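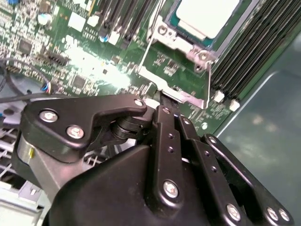

Gordon Petrenko's objection, sent in after the last revision, was that nobody needs four pages on seating a processor when the board maker prints it on one folded sheet. He has built plenty of servers. He also wrote that the sheet shipped with his Runo board left out the step where the memory comes out first, and that he found this out with the lid already screwed down. So the section stays, somewhat shorter.

Section 11. Fitting or replacing the processor

Applies to Sirent boards with a metal retention bracket around the socket. If your board uses a plastic carrier, go to Section 12. Boards sold under the Fanberg name are said to be identical. We have checked one of them and it was, but compare the socket drawing on your own sheet before relying on that.

Before you start

You need the processor, a lint-free cloth, isopropyl alcohol, thermal paste, a wrist strap, and the driver supplied with the cooler. A bright desk lamp helps more than the magnifier in the accessory kit.

The parts list still calls for the Nguyen vacuum pickup, part 565. We are not convinced by it. It holds a clean lid well and a slightly greasy one badly, and most lids have been touched by someone. Fingers on the two long edges will do.

CAUTION: Shut the system down, unplug every power cord, and wait 20 seconds before touching the board. Systems with two power supplies have two cords. Pulling one does nothing useful.

Removing the old processor

1. Put on the wrist strap and clip it to bare metal on the chassis. Painted metal doesn't count, whatever the clip feels like.

2. Take out the memory modules nearest the socket and note which slots they came from.

3. Loosen the cooler screws a turn or two each, working in a diagonal pattern. Do not take one all the way out while the others are tight.

4. Twist the cooler gently left and right until it comes free, then lift. If it won't move, stop. Old paste can grip hard enough to bring the processor up with it.

5. Wipe the old paste off the lid while the processor is still held down. Keep alcohol and used cloth away from the socket opening.

6. Release the retention bracket and swing it up until it stays open by itself. Press only where your board's sheet shows the release point.

7. Lift the processor straight up by its edges and put it in a tray or an antistatic bag. A folded paper towel is not a tray.

Note: Some guides tell you to inspect the contacts with compressed air. Canned air is cold, sometimes spits liquid, and moves dust somewhere else. Look first. If you can see a fiber on the contacts, ask service before going after it.

Fitting the new processor

8. Find the corner mark on the processor and the matching mark at the socket. Check the notches along the sides too. The corner mark alone has fooled people, Rhonda Tremblay among them, and she wrote the first version of this step.

9. Lower the processor level into the socket and let go. It should sit flat without any push. If one corner is high, lift it out and try again.

10. Close the bracket. Some resistance is normal and a light creak is common. A sharp crack, or a bracket that springs back, means the processor is not seated.

CAUTION: Do not press on the lid to help the bracket close. Do not lean a tool against the board near the bracket, where a slip can cut a trace.

11. Apply paste to the center of the lid. Arguments about dots, lines and crosses can be settled elsewhere. We have not seen a difference worth printing.

12. Set the cooler down straight and tighten in the same diagonal pattern, a little at a time, until the screws stop.

13. Put the memory back in the slots you noted, then reconnect the cooler fan.

First start

The first start after a processor change is slow while the board checks its memory. The screen may stay black for several minutes. The old manual said to restart at once if no picture appeared, and we would like that advice forgotten.

If code 1094 comes up, the board does not recognize the processor. The code list blames firmware, and sometimes that's right. Check the seating before you update anything, especially if the same processor worked in another board.

Record the processor change on the service label inside the lid. There is very little room on it, so write small.

Revised 2024-03-09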